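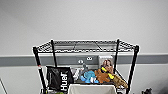 Stotico Student Robotics Project
Interim report to the Donevska Fund
12/8/22

Summary

The fall term is finished and the project is on schedule except for the second arm. Students have recorded 1,262 practice attempts at the shelf task. Spending is within the approved budget. We ask the fund to let us move one line of the budget, explained under Money.

The task

The club chose tidying as its theme for the year. A robot has to find a named item on a wire shelf, pick it up and put it in a bin. Students wanted a job that looks easy and isn't, and household clutter gave them that. Plush toys, a bag, a picture box and a fabric bin have all been part of the work. The soft toys deform when gripped, and the glossy Huel bag gives the vision software trouble under the overhead lights.

We kept the open wire shelving. A solid shelf would be easier for the depth sensor, which sometimes reads straight through the mesh to the wall, but the students voted to solve the problem in software. That took three weeks longer than planned. The fix now in use ignores any surface that has gaps at regular spacing.

Work done this term

The club met twice a week after school. Nine students attended regularly, and 9 is also the number of seats we can supervise with one robot running.

Group one worked on finding objects. They labeled 1,000 pictures of the shelf by hand and trained a small model on them. It is good at the crocodile and poor at telling the light blue plush from the gray-and-white one when one of them is partly hidden.

Group two worked on gripping. Of the 1,262 attempts, 302 ended with the item in the bin. Most failures were toys that slipped during the lift. New finger pads, cut from Cemance rubber sheet, went on in the last two weeks and the slipping has dropped, though there are too few attempts with them to report a separate figure.

Group three kept the logbook and wrote the safety rules. Nobody reaches into the shelf while the arm is powered. There was one minor pinch in the first month, reported to the school office the same day.

Problems

The second arm, ordered through Abeysekara, has not arrived. The supplier now says February. Until then the groups take turns, and group two gets most of the time – group one has started working from recorded pictures instead.

Attendance fell during exams. Two meetings were canceled.

Money

Parts and printing came in under budget. The travel line has not been touched, as the regional meet was moved online. We would like to use it for a spare gripper motor and a second depth sensor. The total of the grant would not change.

Next term

Install and test the second arm.
Label more pictures with items behind other items.
Run the full task, with the item name given by a visitor, at the February open house.
Write up the mesh fix so other clubs can use it.

The logbook and receipts are available on request. Please send a decision on the travel line before the end of the term break, so the motor can be ordered in time.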